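**Ticket 197 - Stoltholm guest house - wifi drops upstairs, back bedrooms**
Status: open, watching
Opened 2019-08-19

Guest complaints again. Downstairs fine. Upstairs back rooms connect, full bars, then nothing loads. Phone says "no internet." Comes back by itself after a bit. Same complaint in May, closed it then as "rebooted router." Should not have closed it.

Setup, for whoever picks this up:
- Istix router in the hall closet, downstairs
- 2 Dogbe extenders, one on the landing, one in the back bedroom
- Stenora booking tablet at the desk, wired, never drops

**Tried so far**

1. Rebooted router. Worked until lunch. Dropped again.
2. Rebooted landing extender only. No change.
3. Changed channel on the router from auto to a fixed one. Better?? Maybe. Downstairs printer fell off the network, had to re-add it.
4. Unplugged back bedroom extender completly. Signal weak in there but pages load, slow. No drops while I stood around with a laptop.
5. Plugged it back in. Dropped after 600 seconds, near enough to the second that I ran it again. Same thing.

So it's a timer somewhere. Looked in the extender settings, lease time is set to 600. It's handing out its own addresses, router is doing it too. Both think they're in charge. Landing one has that switched off, back bedroom one doesn't. Must have gone back to defaults when somebody held the reset button in.

**Change made**

- Back bedroom extender: address server OFF, saved, power cycled
- Checked it kept the setting after power cycle. Yes
- Forgot the network on the laptop and rejoined
- Firmware left alone, don't want two changes at once

Ran a long download on the laptop from the back bedroom, past the 600 mark, then past it again. No drop. Phone ok too, after forgetting the network on it. If you skip that the phone hangs on to the old address and you'll think teh fix didn't work.

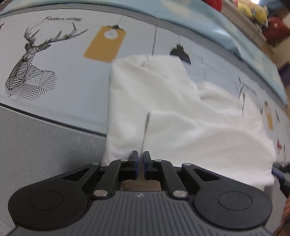 *Back bedroom, bed with the blue-gray sheet.*

**Still to do**

- put a label over the reset hole
- write the extender login on the card in the closet
- printer: give it a fixed address so it quits wandering
- ask the desk for any new complaints before closing

Leaving open til then. If it drops again check the lease page first, don't just reboot.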